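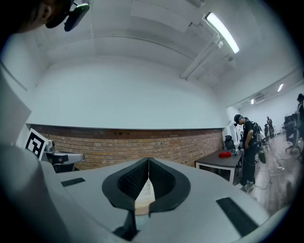
Painting the brick or leaving it, that's what I keep going back and forth on, and I've been at it long enough that I'd like some strangers to weigh in. We took on the upstairs room at Dosness in the spring and the floor and the paintwork are more or less sorted. The brick only goes up part of the wall, with smooth white plaster on top, so it reads as a stripe running down the room and my eye goes straight to it. The tube light doesn't help either, or the white pipes up on the ceiling, everything up there is a bit office and everything lower down is a bit pub. I've got a tin of Prata masonry white sitting on the landing and I'm this close to opening it!
Posted by halfbrick_59

DON'T. Sorry for shouting. I painted mine at the old house and regretted it within a month. You can't get it out of the joints again, I tried with a wire brush and then with stripper and ended up boarding over the lot. Live with it for one winter first.
Posted by mossy_gutter

Disagree with mossy, sorry. Brick soaks up light, and if you're already relying on a tube then you haven't got much to spare. I did ours in two coats of chalky off-white and the whole place lifted. Mind you ours was horrible modern brick, nothing worth saving.
Posted by teatowel22

Is it sealed? If it's dusty when you rub your hand along it then seal it whatever you decide, or you'll be hoovering red grit forever. Flimport do a matt one that doesn't go shiny. I paid £15 for a small tub and it went further than I expected.
Posted by Kettle Lane

It does shed a bit, yes, I'd been blaming the builders. Will look at the Flimport one, thanks.
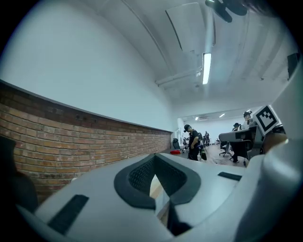 To answer teatowel, I'm not that short of light, it's more that what I've got is the wrong sort. I'd love to swap the tube for something warmer, only I don't want to be messing about with the wiring again after the bill we had last time. Could I just get a warm white tube for the same fitting? And would the orange in the brick go even more orange?
Posted by halfbrick_59

Warm tube will make it more orange, yes, but in a nice way I think. Ours at the Wusari hall was changed over and the bricks looked much less cold for it. Check the fitting before you buy, I got that wrong and had to send them back.
Posted by Kettle Lane

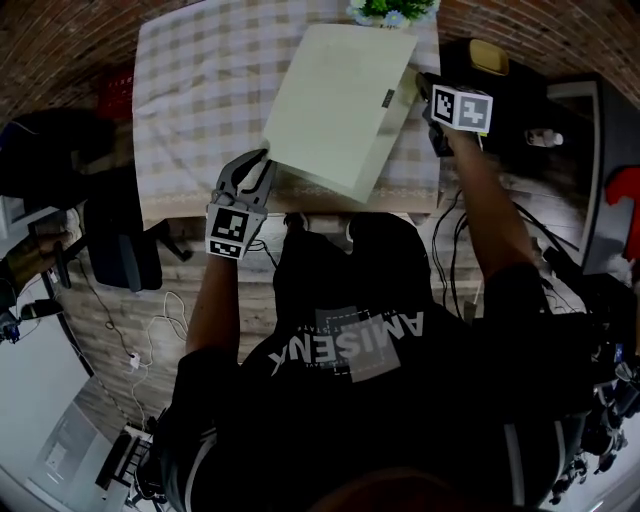 Last edited: July, 22:15

Right, update, and I'm leaning towards mossy's side now. I've put the purple and white checked cloth on the table and a plant with little pale blue flowers, and with the light wood-look floor the red of the wall is suddenly quite friendly - I hadn't expected a tablecloth to make that much difference. So sealer first, then the tube, and the tin of Prata can do the back of the shed.
Posted by halfbrick_59

Hooray. Do a test patch with the sealer though, behind something, some of them go darker.
Posted by mossy_gutter

I still say paint it. Checks against brick is a lot of little squares and lines in one room, I'd have gone for a plain cloth. But it's not me eating there.
Posted by teatowel22

You might have a point about the cloth, there's a plain one in the airing cupboard somewhere. Does anyone know how long the sealer smells for?
Posted by halfbrick_59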